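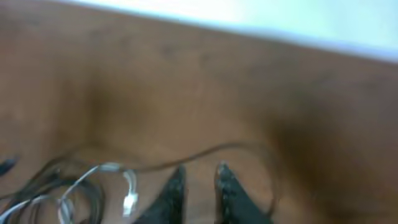
Fatari opens its first cable swap table at Drindeck, September 7, 2019

I run Fatari, which is mostly me, a brown wooden table and far too many cords, and I'm so happy to say our cable swap is opening its doors at Drindeck! Bring the drawer. You know the drawer.

We started collecting in May and have taken in 3730 cords so far. Black ones, white ones, ones with plugs I had to look up. Every cord gets untangled, checked and coiled before it goes out again.

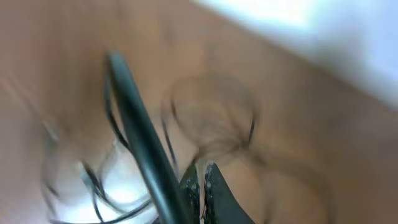 At the wooden table.

The swap is simple. Drop off what you don't use, take home what you need, and pay nothing if it's an even trade. We'll have 1000 cords ready for opening day, and the first 500 visitors get a cloth tie from our friends at Harahap (they're lovely, I use them on everything now). If you're bringing a big tangle, please bring it as it is - pulling hard on the knots bends the plugs. 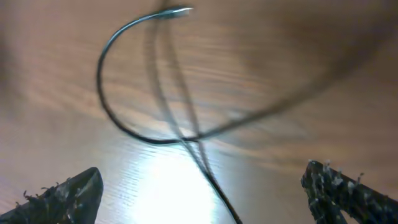

Iladari told us its members had been buying the same charging cord over and over while the old ones sat in a box, and that a place to trade them was long overdue.

I'll also be showing my over-under coil at the table, all day, to anyone who'll stand still. It keeps a thin cord from twisting up, and it took me 80 tries to get it right. 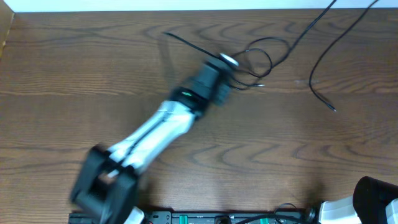
Do you take cords that don't work?
Bring them along and put them in the separate bin by the door. We send those off for recycling.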